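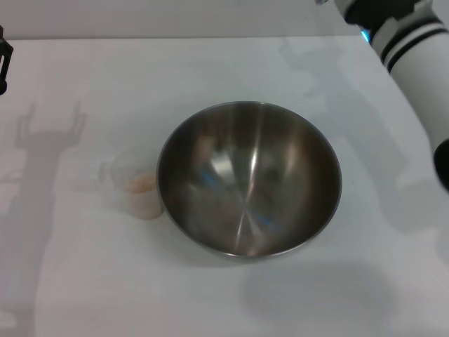
Measuring and Mixing in the Shared Kitchen

Guidance for residents of Starneck House
Revised February 2026

These notes are issued to all residents who use the ground floor kitchen. They replace the sheet formerly kept in the drawer beneath the kettle. Residents who bake regularly will know much of what follows, but they are asked to read the section on storage, which has changed.

Weighing dry goods

Flour, sugar, oats and rice should be weighed and not judged by volume. A cup of flour that has been scooped from the bag holds noticeably more than a cup that has been spooned in lightly, and a recipe that fails is often one in which the flour was scooped. Place the bowl on the scales, set the reading to zero, and add each ingredient in turn, returning the reading to zero between additions.

The larger scales weigh up to 3,000 grams, including the bowl. They should not be loaded beyond this. For quantities under ten grams, such as yeast or bicarbonate of soda, level measuring spoons give a more dependable result than either set of scales.

Measuring liquids

Stand the measuring cup on a level surface and bring the eye down to the line. Liquid curves upwards where it meets the side of the cup, and the reading is taken at the lowest point of the curve. Lifting the cup to the face tilts it and gives a false reading.

Milk and water may be weighed if preferred. For household purposes 100 millilitres of water weighs 100 grams, and milk is close enough for the same figure to be used. Oil is lighter and syrup a good deal heavier, so neither should be converted in this way. A thin film of oil wiped round the inside of a cup before measuring honey or syrup will allow it to slide out cleanly.

Choosing a bowl

A bowl should be no more than half full before mixing begins. Bread dough and whisked egg whites need more room still. Stainless steel is suitable for most tasks and is the best choice for whipping cream, as it chills quickly in the refrigerator. It must not be placed in the microwave.

Glass and ceramic bowls hold their temperature for longer and are to be preferred for proving dough in a cool room. Plastic bowls retain traces of grease even after washing and should not be used for egg whites. If a bowl slides during mixing, set it on a folded damp cloth.

Washing up

Bowls that have held dough or batter should be rinsed in cold water first. Hot water sets the flour into a paste, which then clings to the brush and blocks the sink strainer. Once rinsed, wash in hot water with a little washing-up liquid and dry at once with a clean tea towel.

White chalky marks on steel are caused by hard water. Wipe with a cloth moistened with white vinegar, rinse well and dry. Scouring powder and wire wool scratch the surface and are not to be used on any of the shared equipment. Clear plastic cups turn cloudy if washed repeatedly at high temperatures and should be kept out of the dishwasher.

Storage

Steel bowls are now kept in the Dastudden cabinet to the left of the oven, nested by size with the largest at the bottom. Measuring cups and spoons are kept on the shelf above. Nothing should be put away damp, as bowls that are nested while wet tend to stick together and may develop an unpleasant smell.

Should two bowls become stuck, fill the inner one with cold water and stand the outer one in warm water for a few minutes. They may then be eased apart with a gentle twist.

The set of lidded containers from Vadar is reserved for dry stores held in common. Residents' own food should be labelled with a name and room number.

Replacement items

Chipped glass or ceramic must be wrapped in newspaper and placed in the general waste, never in the recycling. Please report the item so that it can be reordered from Amarasinghe, who supply the kitchen. Orders are placed once each quarter, the next being in March.

Reports and requests should be addressed to Povilas Mets at the house office, extension 616, or left in pigeonhole 64.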